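Mosdale bench update: fewer demonstrations, better chosen

The two-arm bench at Mosdale has spent most of the winter on one question: how many teleoperated demonstrations does a tidying policy need before extra ones stop helping? The first set of results is in, and the group has written it up for the Zindstead workshop in March.

The usual approach on this bench has been to record everything and train on all of it. For the tidying task, that meant 555 demonstrations of dishes going onto a rack and small items being sorted off the work surface. Operators drove both arms, and every run was kept unless the arms faulted.

The new method, which the group calls Shakya, trains a first policy on 100 demonstrations picked at random. It then scores the remaining runs by how much the policy disagrees with the operator at each step. Runs where the two mostly agree are set aside. Runs with long stretches of disagreement go into the next round of training, and the process repeats for 3 rounds.

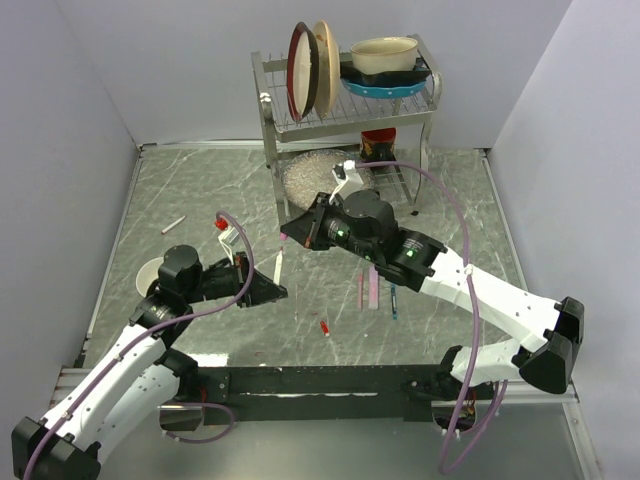

The two-arm bench with the dish rack at the back and pens and other small items on the work surface.

After the third round, the policy had been trained on 400 demonstrations and matched the one trained on the full set. Placing plates on edge in the rack was slightly more reliable. Picking up pens and markers was the same within the error of the test, and handing an item from one arm to the other got a little worse. The group thinks handovers are under-scored because most of the disagreement happens in a few short moments — the score averages over the whole run and washes them out. A windowed version of the score is being tried now.

Thin items remain the main source of failures under both policies. A pen lying close to another pen is often pushed before it is gripped, and neither policy recovers well once that happens. More recovery demonstrations are planned, with operators starting from a missed grasp.

The scoring code runs overnight on a single workstation and doesn't need any change to the recording setup. Zoluteck, which maintains the bench software, will include it in the next release. Labs already using the Mosdale recording format can run it on their old data without converting anything. Anyone wanting the draft paper or early access to the code can ask through the bench mailing list.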